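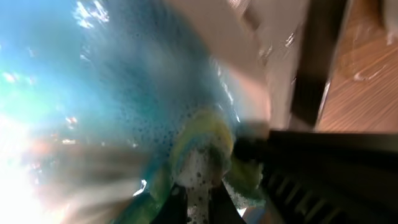

Figure 1. Sponge with soap foam in the water.

4.2 Washing bowls by hand with the sponge

Before the first use, rinse the new sponge in clean water for 2 minutes.

1. Fill the basin with warm water to about half of its height. Add a small amount of dish soap.
2. Put the sponge fully under the water and press it a few times, until foam comes out.
3. Wash the inside of the bowl with the soft yellow-green side. Go from the center to the rim.
4. For dried food, turn the sponge and use the dark green side. Press lightly.

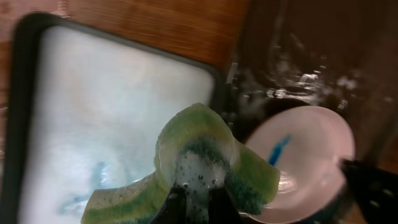 Figure 2. Folded sponge with foam, at the rim of a white bowl.

5. Fold the sponge over the rim and move it along the full circle - inside and outside are then washed together.
6. Rinse the bowl under clean water and put it upside down to dry.

Note: When the water becomes cloudy and makes no more foam, change it.

Caution: Do not use the dark green side on bowls with a painted or gold line. It can leave scratches that can not be removed.

For replacement sponges, order part 3724 from Akuvine.

Text revised 1 Sep 2023, Tsegereda Seyoum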